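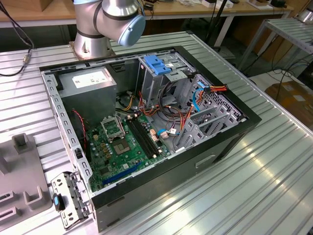
The arm and an opened desktop computer on the workshop table, Pokville.

Workshop News: Computer Dismantling Project

Members of the Pokville Shared Workshop will be aware that the robotics section was granted the use of the large aluminium table last autumn. The section has now submitted its first progress report to the management board, and a summary is given in this issue for those who do not attend the evening meetings.

The project, registered under the name Dumow, concerns the dismantling of old desktop computers with a robot arm. The workshop receives a steady supply of unwanted machines from households and small offices in the district, and at the last stocktake the store held 246 of them. Most have no further use as complete computers, but their memory, drives and power supplies can often be tested and passed on. The section wishes to establish how much of this work an arm can do under supervision.

The project is led by Yara Chamoun. In-ho Ban is responsible for the gripper and its linkages, and Qiuyue Hao for the control software. The moulded holders that stand on the table were designed by Min-kyu Chae and may be borrowed by other sections on request.

Work to date has been confined to tower cases laid on their side with the panel removed. The report notes that cables remain the chief difficulty. Power leads differ in length and position from one machine to the next, and a lead that lies across the drive cage must be moved before the gripper can approach the drives. The section has accordingly divided each job into three stages: clearing the cables, releasing the drives, and lifting out the memory. The first stage is at present done largely by hand.
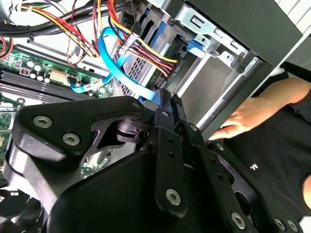 Will the arm be available to members outside the robotics section?
Members who have completed the safety induction may book supervised time on the arm from March, subject to the section's own timetable.

Bookings are to be made through Gil-soo Seol at the front desk. Members are reminded that the mounting base must not be loosened or moved, and that tools are to be returned to the wooden bench at the end of each session.

Expenditure on the project stands at 318 pounds, chiefly for screws, cable and replacement finger links. The board has approved a further sum for a second set of links, to be cut at the Plenditberg workshop, whose members have kindly offered the use of their milling machine.

Donated computers should be left in the store with the donor's form attached. Hard drives are to be declared on the form. Monitors and printers cannot be accepted at present.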